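Dikasia Letter
May 17, 2025

Putting the winter clothes away
by Victor Simiyu

Every year in the second half of April the same customers come into our shop in Brelwood with the same bag. In the bag there is a wool sweater with small holes, or a coat that has a shoulder like a camel, and they ask me what can be done. For the holes, often something. For the shoulder, sometimes a little steam. But most of this damage was made in the summer before, when the clothes were resting and their owner was not thinking of them. So I would like to write this month about how to put clothes away, because now is the time for it, and the next letter will be about shirts as I promised.

I learned most of this from my aunt, who had two dark rooms above a grocery and no closet at all. She had a wooden chest, a rope across the corner of the bedroom and one good coat. When I came to this country I was surprised by the size of the closets, and then surprised again by how badly the clothes were living inside them. A big closet is a place where you can forget a thing for five years.

First, clean everything. I know this is boring. You wore the sweater only twice since the last wash, it looks clean, it smells of nothing, and you want to fold it and be finished. Please wash it all the same. The moth does not care very much for clean wool. What the larva likes is wool with a little sweat in it, a little soup, a little skin. Also some stains are invisible when they are fresh, white wine for example, and sugar from a soft drink, and in October you will find a yellow or brown mark and believe that somebody has spilled something in your closet. Old marks like that are the ones I send home again with an apology.

For wool I use cool water and a very small quantity of a liquid soap without enzymes. Press, do not rub. Roll the sweater in a towel, step on the towel with clean feet, then dry it flat on another towel, away from the sun. A coat I do not wash. I brush it outside, with a real clothes brush, in the direction of the cloth, and I turn out the pockets and brush these too. Then it hangs one day by an open window. If the collar is dirty on the inside, it must go to the dry cleaner, and you should take off the plastic bag the minute you are home. The plastic keeps the damp in, and some of the smell from the cleaning also. 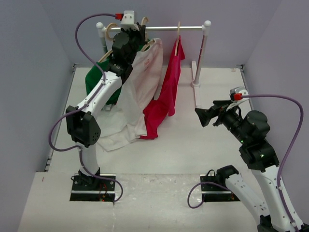 Second, decide what will hang and what will be folded. The rule is simple: if it is knitted, fold it, and if it is woven and has shoulders, hang it. A knitted thing on a hanger grows. It becomes longer at the front and the shoulders get two little horns, and the heavier the wool, the faster it goes. Coats, jackets, shirts, dresses of firm cloth, trousers by the hem, these are happy on a hanger. Then give them air. With three garments on a rail, as you see in the picture, each one can hang in its own shape, but most of us have thirty on the same length, and the ones in the middle are pressed as in a book. If you must push with your hand to take out a jacket, there is too much on the rail. Move the winter pieces to another place for the summer, even if it is only a hook behind a door with a cotton cover over it.

I should say something about hangers too, because customers ask and I always answer too long. The thin wire ones from the cleaner are for the ride home. For a coat you need a wide wooden hanger with rounded ends, and it should finish one finger before the end of the shoulder, so that it does not push into the sleeve. A hanger which is too wide makes a bump that stays. One which is too narrow lets the shoulder fall, and after one summer the coat looks as if it is tired. My most expensive coat cost $170, secondhand, and it hangs on a hanger that I found on the sidewalk on Riedl Street and sanded myself. Price has nothing to do with it. Check only that the wood is smooth, because a rough place will pull the lining, and linings are a lot of work to replace.

Close the top button and one in the middle before you put the coat away. Leave the belt out of its loops and lay it in the pocket. Zippers should be closed, but the teeth of a metal zipper can catch on the neighbor, so a cover is good there. For the cover, an old cotton sheet does very well. Make a small hole in the middle for the hook, sew around the hole so that it does not run, and let the rest hang down.

Now the folding. I fold sweaters in a way that is perhaps too loose for people who like a tidy shelf. Lay the sweater face down, bring the sleeves across the back, then fold the bottom up to the neck once only. For a thick one I put a rolled T-shirt inside the fold, so there is no sharp line. Heavy pieces go at the bottom of the box and light ones on top. You can put cotton or acid-free paper between them if they are precious. Do not press the lid down. If the lid needs pressing, you need a second box.
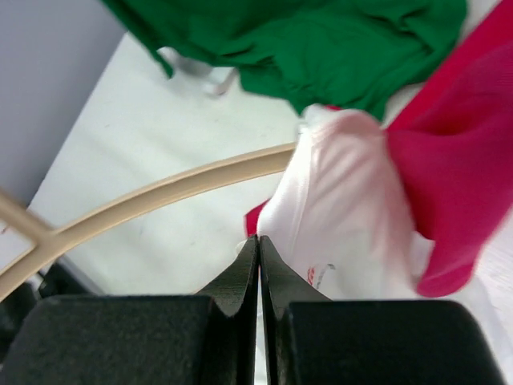

White things need their own attention. White cotton and linen turn yellow from leftover soap more than from age, and I see this mostly with christening gowns and tablecloths, which people wash with great care and with far too much detergent. Rinse them one time more than you think. No starch before storing, it feeds silverfish and it makes the cloth break along the folds. No bleach either if you can avoid it. And please do not wrap white cloth in blue tissue paper or in newspaper. My aunt did it, everybody's aunt did it, and the ink comes off in a damp summer. Plain white cotton around it is best, an old pillowcase for example. Once during the summer take the piece out, shake it and fold it in another place, so that the same threads are not always bent.

About the moths. Cedar smells nice and it helps a little when it is fresh, so sand the blocks in spring or they are only pieces of wood. Lavender is the same, you have to renew it. What helps more is light and disturbance. A moth wants a dark place where nothing moves. Open the box in July, take everything out, shake it by the window and vacuum the corners of the closet, also under the shelf and along the baseboard where hair and dust collect. If you find something like a grain of rice made of fluff, that is a case from a larva, and you should check all the wool in the room, including the rug and the piano felt if you have a piano. The sweater you suspect can go in a sealed bag into the freezer for two weeks. Take it out, let it come to room temperature inside the closed bag, then brush it outdoors.

I do not sell or recommend mothballs. The smell does not leave the cloth for a long time, and they are not something to have in a room where children sleep.

A few questions came after the last letter. A reader from the other side of the river asks if vacuum bags are acceptable for down jackets. For a move or a trip, yes. For the whole summer I would not do it, because the down stays flat and does not always come back. A big cotton laundry bag is better and it can hang from a hook. Another reader asks about leather gloves. Clean them with a barely damp cloth, put a little paper in the fingers, and keep them out of plastic. And the lady with the Idilo sewing machine that eats thread: bring it in, please, with the bobbin that you are using. I cannot tell from the letter, but I suspect that the bobbin is from another model.

The mending table is open again in the back room through the end of the month, in the afternoons. Bring the thing clean, also if it is only a button. If you have lost the button, look first at the inside seam near the hem, where many makers sew a spare one, and if it is not there, we have a drawer. Winter coats that need a new lining should come before summer, when I have time to do them slowly. In October everybody comes at once and you will wait.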